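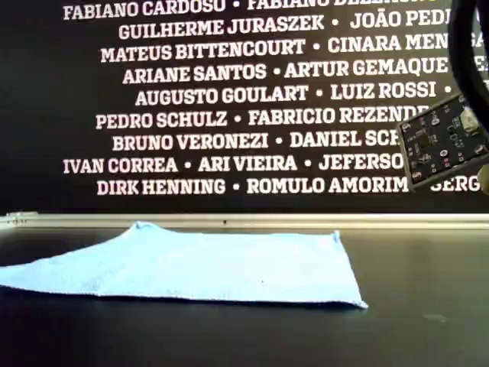 Issue 213

About Flusten

Flusten reads what the Danmont city council does to small businesses and writes it down in everyday English. We are a small company with one newsletter, one searchable archive and a phone that gets answered most mornings. Our readers run diners, hair salons, corner stores, repair shops, food trucks, daycares and a surprising number of dry cleaners. Some of them work at city hall, too, though they tend to subscribe from their personal email.

We started with sidewalk seating. The council had passed what it called a simplified patio permit, and the press release said that a restaurant owner could apply in a single sitting. A few of us tried it. The form asked for a drawing to scale, a certificate of insurance naming the city, a letter from the landlord, and a second letter from the landlord if the building had more than one. The old form had asked for the drawing and the certificate. We couldn't find the part that had been simplified, and when we called the permit office to ask, the person on the line couldn't either.

So we wrote it up and sent it to the owners we knew. They forwarded it. That was the first issue, and it had a spelling mistake in the headline.

What we cover

Licenses, permits, fees, inspections, signs, parking, trash pickup, loading zones, and whatever else the council decides to have an opinion about. If a vote changes what a business in Danmont has to pay, post, file or stop doing, we try to get to it before it takes effect. We don't cover the school board. We don't cover elections except to say how the sitting members voted, and we don't endorse anyone. Candidates ask every cycle. They get the same short note back.

We are doubtful people by habit. When a motion says it will cut red tape we go and look for the tape. When it says it will protect local jobs we ask which ones, and whether anybody from those jobs was in the room. Sometimes the answer is good. The change to the loading zone hours on the east side did what the sponsor said it would, at the cost the sponsor said, and we reported that in the same size type as everything else.

A unanimous vote doesn't impress us much. Plenty of things pass with every hand up, usually late in the evening, and "requests that the state consider" is about the cheapest sentence a city council can pass. We keep a list of those requests. We also keep a list of the replies, and it is a good deal shorter.

The portal

Readers who found us in the past year mostly did so through our coverage of Trivar, the online system the city bought to handle business licenses. Trivar was going to let owners renew from a phone. It does, if the renewal has no changes, the account was moved over correctly from the old system and the fee comes out right. We asked readers to tell us how it had gone for them. We had replies from over 340 license holders, and we published them grouped by what went wrong, with a section at the end for the ones where nothing did.

The city's position is that Trivar is working as intended. We have asked to see what was intended. In April we were given a copy of the scope of work with the service levels blacked out – the very pages that say how fast the thing is supposed to be – and we have appealed that. The appeal is still open. When it closes, either way, the papers go into the archive.

We should say that we have no quarrel with the people at the license counter. They didn't pick the software. Several of them have been more candid with us than the written answers we get from upstairs, and we don't print their names.

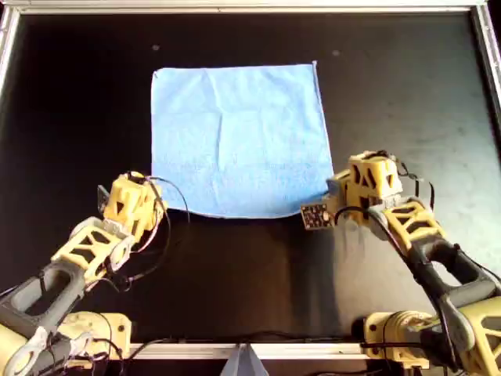
Blue cloth on a black work surface.

The archive

Our archive is called Swati. It holds agendas, minutes, staff reports, fee schedules and our own notes, and you can search it by street, by type of business or by council member. The city has its own search, of course. Try looking up an ordinance there by the words people use for it. Type "dumpster" and you get nothing at all, as the code says "refuse container of the second class." Swati knows both.

Anyone can use Swati for free. Subscribers get alerts and can save a search. We thought hard about charging for all of it and decided that we would feel silly selling people their own public records. What we do sell is our time spent reading them.

A word of caution on the older material. Minutes from before the city changed its filing software were scanned from paper, and the scans are poor. Fee amounts in particular can come out wrong, so check the page itself before you argue with an inspector. If you find a bad one, send us the link and we'll fix it and mark the entry as corrected.

Who pays for this

Subscribers do, for the most part. A subscription costs $7 a month, or less if a business association signs up its members as a group. We also run training sessions for new owners, where we go through a license renewal line by line. A session is $100 for a business and you can bring whoever you like, including your accountant, who may enjoy it more than you do.

We take no money from the city, from council members, from lobbyists or from companies that sell to the city. Trivar once offered us a booth at a small business fair and we paid for our own table. We have also turned down a couple of foundation grants that came with themes attached. Perhaps that was proud of us. The money would have been useful, and we still argue over one of them.

Law firms and real estate companies may subscribe like anyone else. They don't see anything early.

How we work

Someone from Flusten sits through every regular council meeting, start to finish. We read the staff report before we read the motion, and the old ordinance before the new one. Then we call at least one business that will be affected and at least one person who wanted the change. If a member of the council won't talk to us, we say so once and move on. We see no point in making a feature out of it.

We try hard not to guess at motives. It's tempting, when a rule on awnings turns up two weeks after somebody's cousin complained about an awning, but what we can show is the rule, the complaint and the dates, and readers in Danmont can do the rest.

We get things wrong. Our worst one was telling food truck owners that a propane inspection had been put off when only the fee for it had been. Trucks were turned away from a street fair on our say-so. We ran the correction at the top of the next issue, called every truck on our list, and changed how we check effective dates. Two people now have to read the last page of an ordinance, where the dates live, before we print one.

Complaints

We want them. Send them to the office by email or by mail, and tell us the issue number if you have it. We print the ones that make a point, including those that make it at our expense. The page below the last council report is kept for this.

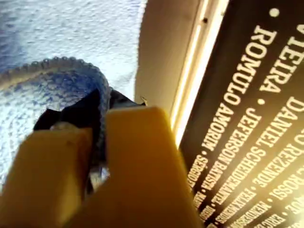 Sobia Ghauri wrote to say that we are too easy on the council when it comes to fees. "You report every increase as if it came out of the sky," her letter went on. "Each one is in the budget book months ahead. Print the page number in the budget and let people yell while it still matters." She added that our last piece on sign permits had taken three paragraphs to get to the amount.

She was right on both counts. Fee stories now open with the amount, and we go through the draft budget as soon as it's posted. We're less sure about the yelling. Owners did turn up to the last budget hearing, a good many of them, and were given two minutes each, and the fees passed as drafted. The member who thanked them for their passion voted yes.

Finding us

The office is on the second floor, above the print shop, and the street door sticks. Push low. Call first if you want to go through a permit with someone, and bring every letter the city has sent you, even the ones that seem to repeat themselves – they often don't.

To subscribe, cancel, or change the address on your account, use the form at the foot of any issue. Canceling takes one click and we won't ask you why.

Page last revised June 3, 2022.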